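Gerklow Weekender Shopping Trolley: a long-term review

Reviewed by Rehema Mfinanga
December 24, 2023

I put off buying a shopping trolley for years. My grandmother had a tartan one that squeaked all the way down the hill and I suppose I thought that was my fate if I gave in. Then my shoulder went, the doctor told me to stop lugging green bags home from the market, and my neighbour Annapurna Rai lent me her old Valtonen for a fortnight while she was at her daughter's. I was a convert by the second trip. (I did give it back, though I dragged my feet.)

I bought the Gerklow Weekender in April, in the bottle green, and it has been out with me nearly every market day since, plus the library, the chemist, two school fetes and one very ill-advised trip to collect a bag of potting mix. I think that's long enough to have an opinion worth sharing.

My usual route is mostly footpath and big open concrete, the sort with wide joints between the slabs, and that's where a trolley earns its keep or doesn't.

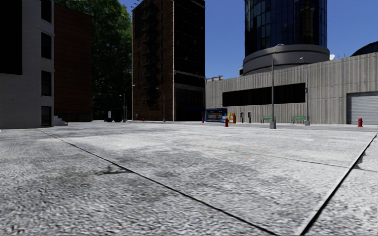

Wheels and ride

The wheels are the best thing about it. They're a soft grey rubber, a good deal bigger than the ones on the Valtonen, and they go over joints and tree roots with a gentle bump where the Valtonen used to stop dead and jar my wrist. They're quiet too! I can come home past the neighbours' bedroom windows early in the morning without feeling I ought to apologise to anybody.

They do pick up gravel. I had a small stone wedged beside the left axle for the best part of a week before I worked out what the ticking was. A butter knife fixed it.

The bag

Roomy, and a sensible shape, wider at the bottom so the pumpkin goes in first and stays there. The lining wipes down nicely, which I can vouch for after an incident with a tub of yoghurt. There's an insulated pocket on the front that will take milk and a bit of fish, but I wouldn't trust it for ice cream on a January afternoon, whatever the label says.

The drawstring is my one real grumble. It's thin and slippery and the toggle won't hold it when the bag's full, so the top gapes and the celery sticks out. I've swapped mine for a bit of cord from the Zaninell haberdashery and it's much better, but I shouldn't have had to. The bag unclips from the frame for washing. Cold water, hang it in the shade, and allow two days for the base to dry.

Handle and height

The handle has a foam grip and three settings. I'm not tall and I use the middle one, and my son, who is very tall indeed, says the top one is still a bit of a stoop for him. The foam has gone slightly shiny where my hand sits but hasn't split.

Stairs

Everybody asks me about stairs. I looked hard at the Aresitz, which has those clever clusters of wheels for climbing, and in the shop it was marvellous, but it was also a great heavy thing before you'd put so much as a lemon in it. The Gerklow only has its ordinary pair of wheels, so you turn round and pull it up behind you one step at a time. For a short flight like the white one beside the building, with a handrail to hang on to, I'm quite happy doing that with a full load. Going down I let it lead and keep my free hand on the rail. If you live up two floors with no lift I'd send you back to look at the Aresitz again, weight and all.

Folding and storage

It folds flat enough to stand behind the laundry door. The catch was stiff for the first month and I pinched my thumb more than once, so do mind your fingers, but it has loosened up beautifully.
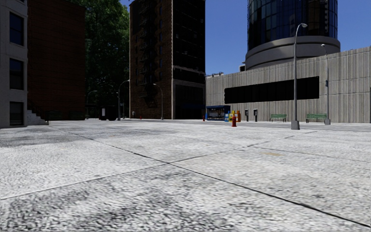 Annapurna asked me the other day whether I'd buy the same one again or go for the Valtonen she's had so long, and I had to think about it over a cup of tea. The Valtonen has the better bag, no question, and a proper buckle on top. But on a long flat walk, over wide concrete slabs with dark seams running across them on a slant, I'd want the Gerklow's big wheels under my spuds every time. So yes, I'd buy it again, and I'd buy the cord on the same day.

I'm giving it 7 out of 10. It would be an eight with a decent drawstring. If anyone has found a rain cover that fits, please leave a comment, as the one Gerklow sells was out of stock when I last looked.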